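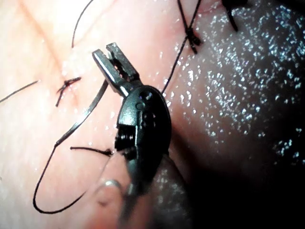 One trainee told us the stitching was the part she dreamed about at night, and that her hands went on tying knots in her sleep. Her teacher at the Flotbridge surgical skills center laughed when we passed that along. "Oh, mine did too, for years," she said, pouring us both more coffee. "You get fond of it – the suture, the little pull when a knot sits down right."

She came to Flotbridge from Jundville one May, meaning to stay a summer, and has since taught 82 residents to sew. She keeps a notebook for each of them, and she showed us several, with great pride. "Black thread is what I like for teaching, you can find your own mistakes in it," she said. "Tissue is softer than people expect, and they all pull too hard at first, bless them!"

We asked how many stitches it takes before a person relaxes. "I used to say 2,000," she told us. "Then one of mine kept a tally and got there at 866, so now I keep quiet – and I let them have a cookie when they're tired."

Last updated: 22 February 2025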